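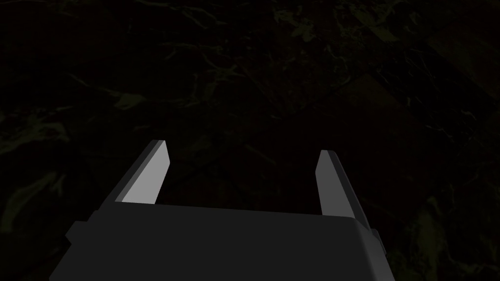 Quick answers about the paint evenings at Brurnstead, as the same things keep landing in the inbox. Bring your own small piece, we have paint and brushes. First coat is always a dark one. Think of the ground in the picture, nearly black with faint olive green and brown mottling in it – flat black looks dead under a top color.

What does it cost?
40 per evening, paint included. Wax is extra.

How many places?
11. When its full its full, ask for the waiting list.
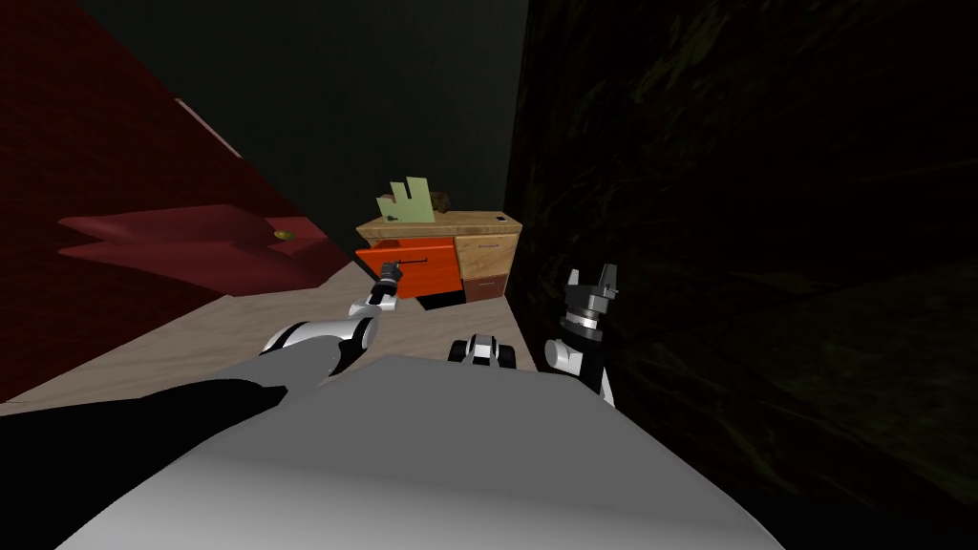 Do I have to sand first?
Yes. Light sand, wipe down, done at home please. Dust gets into everyone's wet paint otherwise.

Can I bring something already varnished?
Sure, but it needs primer and that eats almost 3 hours. Email Akinyi Nyaga before you load the car.

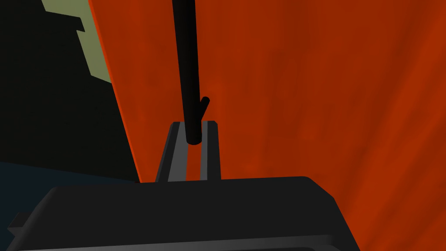
Is the paint safe for a crib or toys?
Don't know, so no. Ask the maker.

Streaks in my top coat, what did I do?
Too much brush, probaly. Load it, lay it on, leave it alone. Some people like streaks – then you're finished.

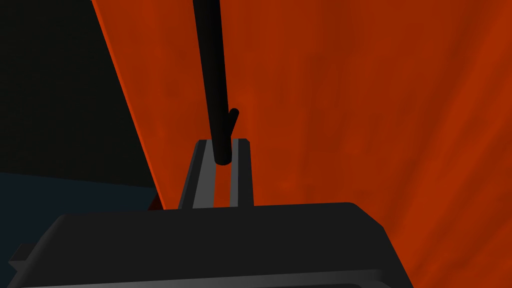 Orange-red with darker streaks, brighter along the edge.

Which nights?
Changes monthly. May list goes up when Lucian Furtună gets the hall keys sorted. Doors at 6:30 pm.

Refunds?
Up to the evening before. After that you can send a friend.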